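The blanket drive at Paiva House has moved its drop-off from the front hall to the side door, and it is running straight through the end of December. I went by one morning to hand over a bag of my own and ended up staying until lunch, so consider this a report from someone with lint on her sweater.

Quick background if you missed the spring one. Paiva House is the old rooming house behind the Allari bakery, and the upstairs bedrooms get made up for families who need a place for a few weeks while something else gets sorted out. The beds come with sheets. What they don't come with is anything warm on top, and the heat up there is moody (I lived on the second floor for one winter in my twenties and I can vouch for that). So every year the call goes out for blankets, and every year my neighbors clean out their closets.

The goal this time is 200 blankets. Hilde De Bruijn, who runs the upstairs rooms, told me they passed the first 100 faster than she had dared to hope, and then things slowed down the way they always do once the holidays get close. "People give in a rush and then they forget we're here," she said. "I'd love a second rush."

So let me be the one to nag you! The thing they want most is full and queen size. Throws are welcome too, but they already have a good pile of those, and a throw only gets you so far on a grown person's bed. Lined ones go first. A knit with fleece on the inside is gone off the shelf almost before it gets there, and I saw a mom pick one over a much fancier quilt without a second look. Crib blankets are fine right now, and they are not taking electric blankets at all.

Please wash what you bring. Hot water isn't needed, just clean and fully dry, and skip the scented dryer sheets if you can because some of the kids have asthma. If you can't get to a washer, the Prikik laundromat on the corner is letting donors run one load free before noon – just say it's for Paiva and they'll start the machine for you. I tried it with two of mine and had time for a coffee and most of a crossword.

Then there's the folding, which I had no idea people could feel so strongly about. Afaf Zoubi has been making up the rooms since last winter and she does not like a tight square. She folds the blanket the long way, then rolls it over loosely and leaves it on the bed with some of the lining turned out, so whoever walks in can tell right away how soft it is. I asked if it really mattered. "You come into a strange room with your bags," she said. "I want the first thing you touch to be nice." I went home and redid my own guest bed that night, and my sister asked if we were expecting royalty.

The colors don't have to match, by the way. A few folks had asked me about that at the bakery. The sheets upstairs are whatever has come in over the years, brights and pastels and a lot of plain white, and Afaf puts things together by feel. She'll set a calm tan or cream blanket on a loud sheet and somehow the whole bed settles down. If you have pillowcases to spare, bring those along in the same bag. They're short on them, and pink seems to be the only color they have plenty of.

Money helps too. The Gratus hardware store has a jar by the register that had collected $600 when I stopped in, and all of it goes to mattress covers and a new dryer belt. The old belt squeals so badly that you can hear it from the sidewalk. They've also asked for one more person to help with bed-making in the late afternoon, when new families tend to arrive. No experience needed, and I promise you will get very good at corners.

Drop-off is from nine to four at the side door, the one with the ramp. Ring twice, as the bell is quiet. If you have more than you can carry, call the house and ask for extension 1203, and Hilde will find someone with a truck to come get it. I'll be back there myself next week with the wool one from my cedar chest, the one I keep saying I'm saving for company.

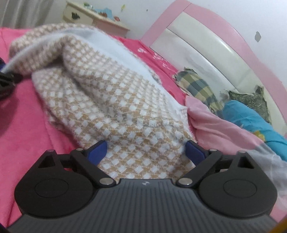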